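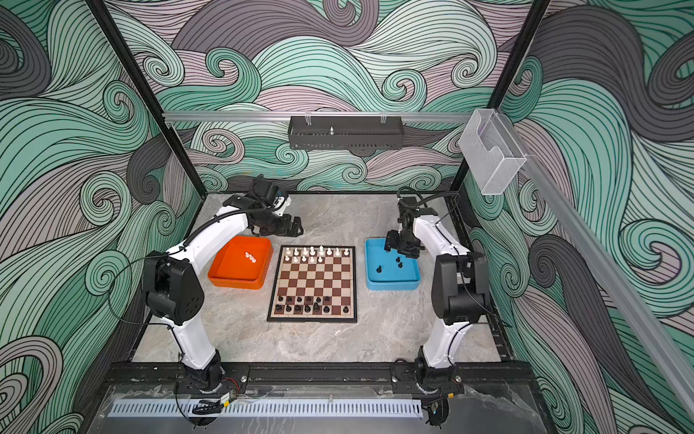

The Reset Shift: What Automation Took Out of the Test Room, and What It Left

Opinion, by Malcolm Mellor
Friday, December 15, 2023

The chess cell at Valtbridge has two arms, a board and two trays, orange on the left and light blue on the right. Captured pieces go in the trays. The cell exists to exercise pick-and-place routines on small parts of different heights, and chess is a convenient load: a pawn and a king need different grasp heights, the back ranks are crowded, and the correct end state is known in advance. A board with pieces missing from both sides has to be put back before the next run can start.

Until October a person did that. The job was called reset, it appeared on the rota as reset, and it was the lowest-graded work in the building. Inna Hordiienko ran it for two years. She cleared the trays, set the ranks, checked that each piece sat inside its square, and released the cell. A full week came to 318 resets across the bays. The arms now do their own, using a routine written by Lautaro Ulloa's group, and the rota line is gone.

I supported the change and would again. Reset was repetitive, it involved reaching into an enclosure all day, and it paid badly. My objection is to how we accounted for it.

The business case listed one task and one saving: time per reset, multiplied by volume. It left out everything the reset operator did while standing there. Hordiienko noticed when a gripper pad had started to glaze. She noticed when cable had worked out of its tie at the wrist, and when a tray had crept toward the board. None of that was in her job description, so none of it had a cost code, and when the task went the inspection went with it. In the first four weeks of automatic reset we logged 91 grasp faults on this cell. Most traced back to pad wear that a person at the panel would have reported in the first day or two.

The response was to add a maintenance check at the start of each shift. It is done by a technician on a higher grade, using a form Soledad Quezada put together from Hordiienko's handover notes. The form is good. It is also an admission that we had been buying skilled observation at an unskilled rate, and had booked the difference as efficiency.

A second effect is slower. Reset was where new people learned the cells. You set up a board a few hundred times and you came to know how far the arm reaches over a tray, which squares are awkward, and what a normal approach sounds like. Peadar Hanrahan started on reset and now leads the night crew. Our current trainees start on the dashboard. They can tell you the fault rate to one decimal place, and they hesitate at the panel. I do not blame them for that - they have had very little time with the hardware.

The usual answer is that displaced staff move to better work. At our site this was partly true. Hordiienko went to fixture design at the same pay band, with a regrade promised after review. Two colleagues went to packing at Cokcombe, where the work is as repetitive as reset and the commute is longer. I would like the announcement for the next cell to state both kinds of outcome in the same paragraph.

I have three requests for anyone signing off a similar project. Before removing a task, have someone outside the project shadow it for a full week and write down everything the operator does, including what has no name. Price those items separately. Then decide who picks them up, and regrade that person on the day the routine goes live.

Our next candidate is tray loading in bay four, scheduled for the spring. The draft case again contains one line for labor. I have sent it back with a blank second page attached.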